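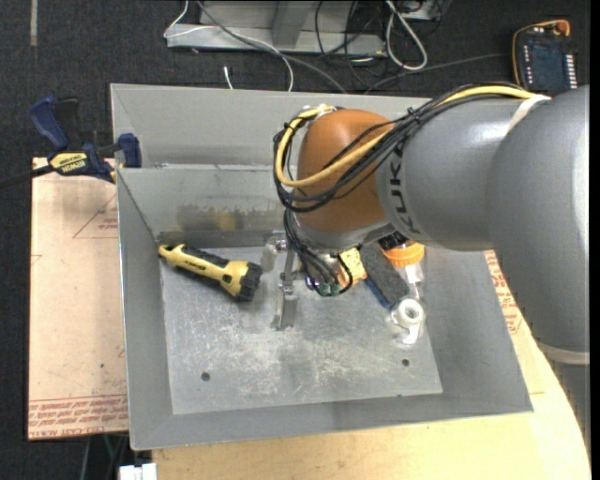
Reading notes: The Salt Inspector

I finished The Salt Inspector by Raphaël Roussel in August, on the second attempt. The first attempt stopped at the end of part one, when I put the book down to check a date and did not pick it up again for most of a year. What follows is mostly for my own use, though a couple of people asked for it after I mentioned the book in my last post.

The plot is simple. Helent is a junior tax official sent from the capital to Prurnberg, a river town that has under-reported its salt for a generation. She is given a room over a chandler's shop, a set of scales, and a clerk called Afridi who has worked under four inspectors before her and outlasted them all. Her instructions are to weigh what comes off the barges and send a figure upriver each month. The book covers one winter and the spring after it.

Roussel tells it in two strands. The first is Helent's own account, in the past tense, written long afterwards for a reader who is never named. The second is the ledger, given as short entries between the chapters. Early on the ledger is dull and I skimmed it, a mistake. From chapter six the entries stop agreeing with the narrative. Helent says she weighed a cargo in person on a morning when the ledger has the scales away for repair. She gives the weight as 2,000 measures. The ledger, in Afridi's hand, has 700. Neither figure is explained at the time and the chapter goes on to a dinner.

I made a table of these mismatches on the second reading. They fall into two groups. In one, Helent's number is higher and the gap can be put down to Afridi taking his share. In the other her number is lower, and that can only mean she is lying to her reader about something she had no need to hide. The second group is smaller and nearly all of it sits in the chapters set at Brurkbridge, where her brother is stationed. I take this to be the real subject of the book. The reviews I have read treat it as a novel about corruption and hardly mention the brother.

The prose is plain. Sentences are short and carry a lot of nouns. Roussel likes to name a tool and then leave it alone, so we get steelyards, tallow dips, bung mallets and a sounding pole with no help as to what they look like. I looked up the steelyard and let the rest go. Dialogue is set without quotation marks, and in the long scene at the lock-keeper's house I lost track of the speaker more than once. There are three people in the room and all of them talk like Afridi.

The weak section is part three. Helent travels to Brurkbridge by barge and the journey takes up five chapters. Two would have done it. There is a storm, a sick horse and a conversation about bread, and only the conversation is used again. The ledger also drops out here, for the sound reason that Afridi has stayed behind with it, but without it the book loses the thing that was keeping me alert.

Part four recovers. The audit itself is handled in a single chapter, almost entirely as a list of questions put to Helent, with her answers left out. The total found missing is 3,175 measures. If you add up the gaps in the ledger entries you do not get that number. I tried it twice, once with the Brurkbridge chapters and once without. With them, the sum comes out too high, and without them it is too low. Whether this is a clue or an arithmetic slip I can't say. I would lean towards a clue, given how careful the rest of it is.

Some notes on the edition. Mine is the paperback, with a map at the front that puts the lock on the wrong bank. The type in the ledger entries is a size smaller than the main text and rather faint, so read it in decent light. There is no introduction. There is an afterword by the author, two pages long, which should be left until the end as it gives away what happens to the scales.

I plan to read Roussel's earlier novel next, the one about the bell foundry, if the library can find its copy. The catalogue has it on the shelf and the shelf does not have it.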